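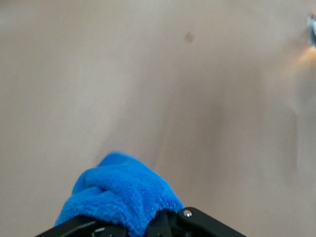

Blue microfiber cloth, beige surface.

Streaks on a beige tabletop, and I own the right cloth
Posted by Drustthorpe74, 31 Oct 2022

I have a smooth beige tabletop and a fluffy blue microfiber cloth, the kind with the loopy pile that promises to change your life. Every time I wipe the table I get long gray smears that show up beautifully when the sun is low. From the doorway it looks clean. From my chair, where I eat, it looks like a snail had a party.

I have tried plain water, dish soap, and a spray that smells like a lemon's lawyer. Is it the cloth, the table, or me? Please be gentle, my mother is visiting in November.

Şükran Bozkurt
Probably a bit of you. If you use the cloth scrunched up in a ball, you're only wiping with the few folds that happen to touch the table, and they fill up with grime fast. Fold it in half, then in half again, so you have a flat pad, and turn to a clean side when the first one looks tired.

Then use less soap. One drop in a bowl of warm water is plenty. Wipe in straight lines, overlapping a little, and go over it again with a second cloth that is dry. Most of my streaks disappeared with the second cloth.

Also, how do you wash it? Fabric softener leaves a coating on microfiber and you end up spreading it on the table. Wash it without softener, away from cotton towels (the lint gets into the loops and never leaves), and hang it up for 24 hours.

Wellholm_Ngubane
paper towels. done

likden
Second the softener thing. I ruined 2 good cloths that way and blamed the table for a year. Mine came back after a couple of hot washes with plain detergent, though check the label first because some of them don't like the heat.

I'd save the fluffy ones for dusting, personally. For the last dry wipe I like a flat, tight weave, the sort sold for glasses and windows. And if the smears are still there after all this, you may have 1000 coats of old spray polish on that table, in which case good luck and start with the corner your mother won't sit at.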